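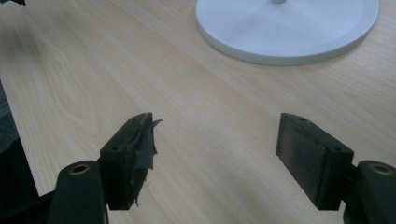 Figure 1. Pale beige laminate with a soft wood-grain pattern. Looser figure at left, straighter grain at right.

INTERIORS: SURFACES AND FINISHES
Handout 5 - Printed laminates
Kourosh Hosseinzadeh, January 2019

A printed laminate gets its colour and grain from a sheet of decor paper under a clear wear layer. The pattern repeats, so two panels cut from the same run can show the same figure in the same spot.

Terms you need for the sample exercise:

Cathedral - arched or looping figure, copied from flat-sawn timber.
Straight grain - fine parallel lines, copied from quarter-sawn timber.
Sheen - how much light the finish throws back at a low angle. Matte finishes still show some.

Many prints carry both kinds of figure on one sheet. Decide which part will sit in front of the user before you mark out a desk top.

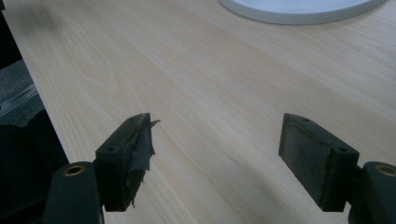
Figure 2. Grain running on the diagonal, with looping figure toward the left and a slightly brighter sheen across the centre.

When you judge colour, look at the panel from at least two sides. A pale beige can read as cream under soft light and grey beside a window.

Exercise: take the Brodley and Condine sample boards from the rack. For each one, sketch the grain direction, name the figure and rate the sheen as low, medium or high. Order code 3296 is the Condine board with the chipped corner - please use it anyway.

Hand in your sketches at room 539 before the Tzanetos reading.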